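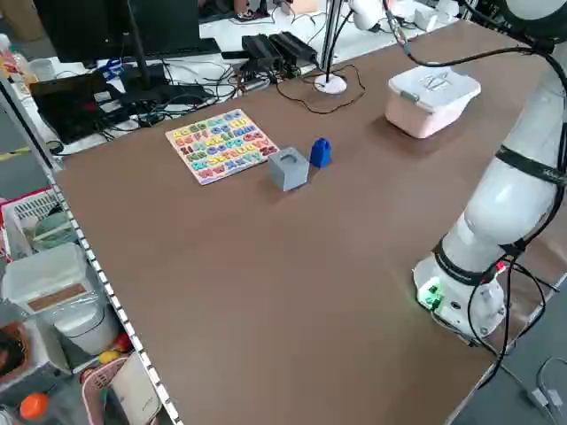

**Which bits need to come off the play table before the next group gets it?**

Everything small goes in the clip-lid box, the alphabet board goes flat on the shelf, and the lamp gets unplugged and put away last.

I wrote this part of the Promdale playroom guide after a few of you asked for it in plain steps, so grab a cuppa and have a read before your first pack-up. It covers the brown table only. The reading corner has its own section (Hongmei Qian looks after that one, and she's much tidier than me!).

## 4.1 Blocks into the box

1. Pop both clips on the lid and lift it straight up. If one side sticks, go back and check the clip again before you pull, they can look open when they're still half caught.
2. Put the lid somewhere flat with the outside facing up. I used to flip mine over and then spend ages hunting for a block that had been sitting in it.
3. Big pieces first. The grey cube with the round hole goes in a corner, hole facing up.
4. Small pieces next. I lay the blue arch-topped block down beside the cube, but you can stand it up if there's height for it.
5. Run your hand over the table and under the near edge. Anything you find goes in the box too, even if you don't know what set it's from. We'll sort it out in November when we do the big clean.

> **Note:** The box takes blocks and loose bits. Please don't squash the alphabet board in on an angle, it won't go and you'll end up bending something.

## 4.2 Getting the lid on square

Ooh, the lid. It's nearly square, so it feels like it should drop on any old way, and then it sits skewed and you wonder what you've done wrong. Line up one corner, then the one opposite, and have a look at the pink showing around the edge before you press.

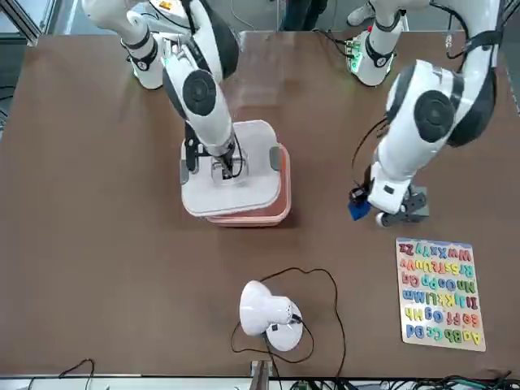 *Fig. 4b: White lid over the pink base, with pink showing along the right and bottom edges.*

1. With the lid resting on top, nudge the base across until the gap looks even all round.
2. Press in the middle of the lid with a flat palm.
3. Close one clip, then the other. Listen for the click.
4. Lift the box a finger's width and put it down again. If the lid shifts, start over from step 1.

> **Caution:** Keep little fingers out from under the clips. They do nip.

## 4.3 Lamp and alphabet board
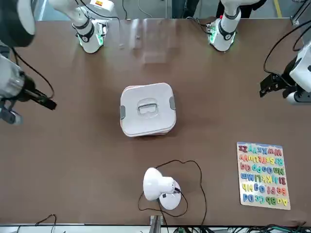

Photo: Randa Zein / Promdale playroom guide, section 4

1. Switch the white lamp off at the wall and give the shade time to cool before you touch it.
2. Gather up the black cord in big loose loops. No tight wraps around the base, please, I've already replaced one lamp that way.
3. Check the alphabet board from Aa right through to the last pair. Any empty spot, have a look in the box before you panic.
4. Carry the board level, both hands, letters up.
5. Board on the bottom shelf, box next to it with the clips facing the sides, lamp on top shelf at the back.

If you're setting up again straight after, do it all in reverse and leave 600 mm of clear table at the front for elbows. Missing pieces go in the blue notebook by the door, with your initials, and Xiaoqing Long checks it when she restocks.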